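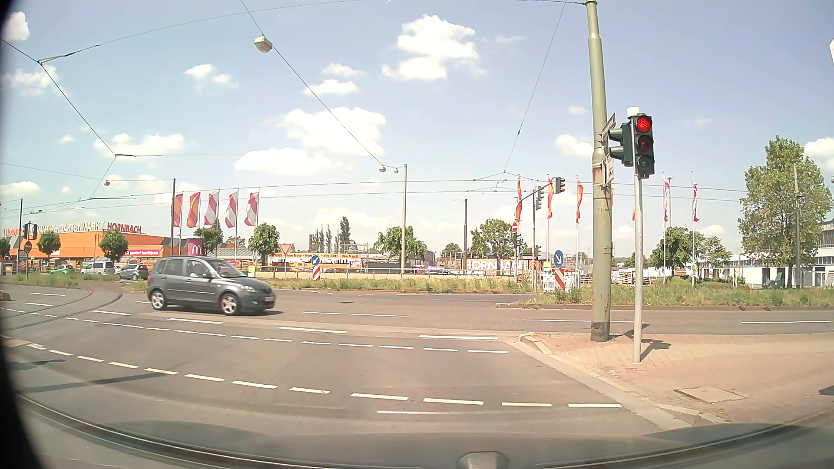
**Status:** April release, labels still being corrected. Please pull again before you train on it!

## Drurnholm Crossings

Drurnholm is a set of forward-facing driving clips for teaching a model how traffic behaves at big, busy junctions: red lights, yield signs, tram rails, cross traffic, the lot. We love these places because there's so much going on at once.

## What you get

| Split | Clips |
|---|---|
| train | 1,239 |
| held out | 220 |
| total | 1,459 |

Each clip comes with steering, speed and brake signals, plus a hand-checked label for the signal that applies to our lane.

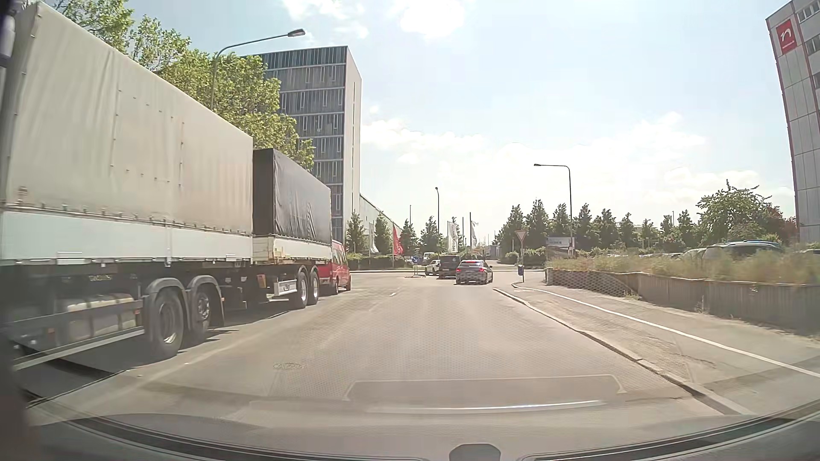
Long vehicles get their own tag, `long_vehicle`, and a truck with its trailer counts as one object. Parked cars are tagged separately from cars on the road, even when they're half hidden by grass or a fence.

## Labeling notes

- Label the light for our lane first, then any others you can read.
- Vehicles that overlap get one box each. Guess the hidden part.
- Hood reflections are masked. Use `hood_mask.png`.
- Lettering on vans is left unlabeled for now.
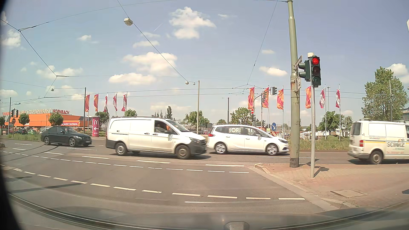

Waiting clips turned out to be super useful! A model trained on Koskela alone tended to creep forward at red, so we added 14 long waits to the train split.

## Next up

Vesau night drives, and a push toward 2,000 clips. Found a bad label? Open an issue and tag Vlasta Koubek. The loader lives in the Pirodport repo.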